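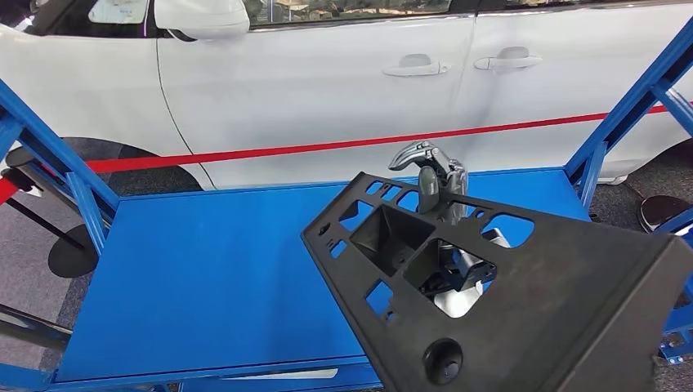 Notebooks > Workshop > Dye bench
Search the notebooks Enter keyword Go

26 Jul 2022
Posted by the dye bench

Madder day, at last! I've been wanting to get back to the roots since the walnut trials finished, and the new sack from Vlachou is lovely stuff – finely chopped, earthy smell, hardly any dust.

Setting up

Weighed out 500 g of madder and put it to soak overnight in the big enamel pot. Poured off the first water this morning (brownish yellow, kept it in a jar for a pale bath later) and topped up with fresh. Wool is the Wurnia two-ply, 872 g dry across all the skeins, mordanted with alum at 13 per cent of the weight of the wool. I went a touch higher than usual as the last lot came out streaky and I suspect I was mean with the alum.

Hard water again. I used to grumble about our tap, but madder loves chalk, and the reds we get from it are miles better than the ones from the rainwater butt. Must try the two side by side in September when the butt is full.

The bath

1. Brought the pot up slowly, well over an hour, and held it at 60. Any hotter and the browns come out.
2. Skeins in together, wetted first. Turned them every ten minutes with the long stick.
3. Checked the colour at one hour: strong orange, bit brassy. At two hours it had gone properly red and I may have cheered.
4. Left the lot to cool in the pot with the lid on.

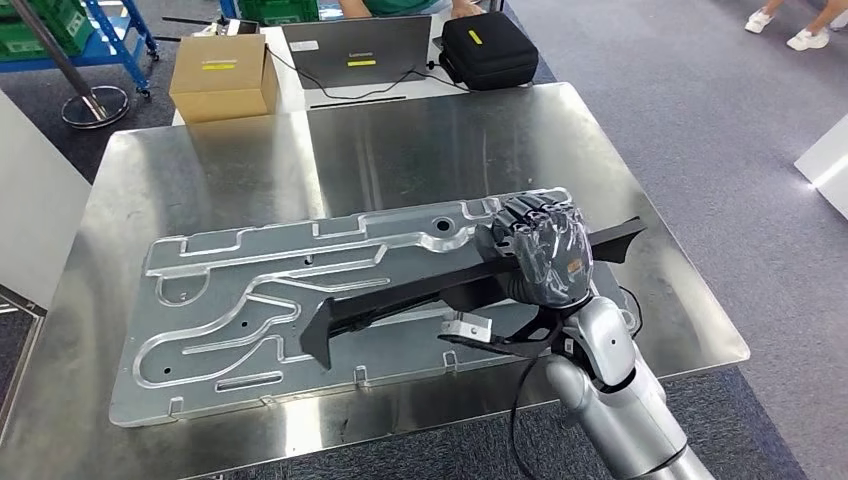 5. Second bath from the same roots, no topping up. One small skein only, to see what's left in there. Plenty! A soft coral, and I like it nearly as much as the red.

Notes for next time

The muslin bag was too small and the roots in the middle were still pale when I opened it. Use the old pillowcase. Bits in the wool shake out once it's dry, so don't spend half the afternoon picking at wet skeins like I did.

Flonudgate want 2,000 metres of the red for their blanket samples, so we need to know if it repeats. Same sack, same pot, same water, and write down the temperatures this time – my figures for the first hour are on the back of an envelope.

Urkard iron pot is free again if anyone fancies a saddened batch. I'd love to see the coral with a bit of iron in it.

Still to do: wash test, strip in the window for fading, label the jars.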